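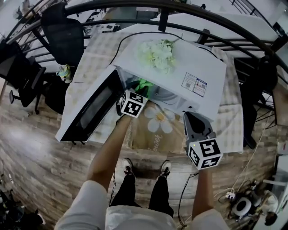
Subject: Re: Microwave cell, care of the hand-held grippers

From: Lutfa Khondokar
To: Vollus cell maintenance list
Date: 2nd November

Dear colleagues,

Thank you to Nikola Delić for the questions quoted below. The answers apply to the microwave cell at the Drikent site and replace the note circulated in June.

On 2nd-shift handovers, Nikola Delić wrote:

> The right gripper was slow to close during the last session, and the
> pose track jumped whenever the operator reached into the cavity. I
> cleaned the fingers and restarted the recorder. Should the marker cube
> be replaced as well, or only wiped? Also, is the microwave to be moved
> back after each session, or does it stay where the last operator
> left it?

Marker cubes. Wipe the faces with a dry cloth before each session. Replace a cube only if a printed face is scratched or a corner has lifted. After any replacement, the gripper must be calibrated again before it is used, and the new offset entered in the cell log under the gripper's number. Please do not swap cubes between the left and right grippers.

Pose jumps. When a gripper tip is inside the microwave, the cube must remain outside the opening and turned so that the head camera has a clear view of it. Operators should stand square to the table and keep the forearm low. If the track still jumps with the cube in plain view, stop the session and report it to Tsion Tsegaye.

Slow closing. Check the cable first. On the right gripper it hangs toward the floor, and a shoe or chair wheel can pull on it. Unplug the gripper, inspect the connector for bent pins, and reconnect it. Then open and close the fingers 7 times with nothing in them. A gripper that remains slow is to be tagged and sent to Lorenz Hubmann. The finger mechanism is due for service at 2,000 cycles in any case.

Microwave. It stays in place between sessions. The door must be able to open fully without touching anything, and the power cord is to be kept behind the appliance. Door hinges are checked by the maintenance group every two weeks. The appliance is never to be run while the cell is in use.

Session 109 should be marked "hold" until the right gripper has been checked. Khrystyna-Mariia Derkach will release it or remove it from the set.

Corrections to this message may be sent to the list.

Lutfa Khondokar
Cell Maintenance, Vollus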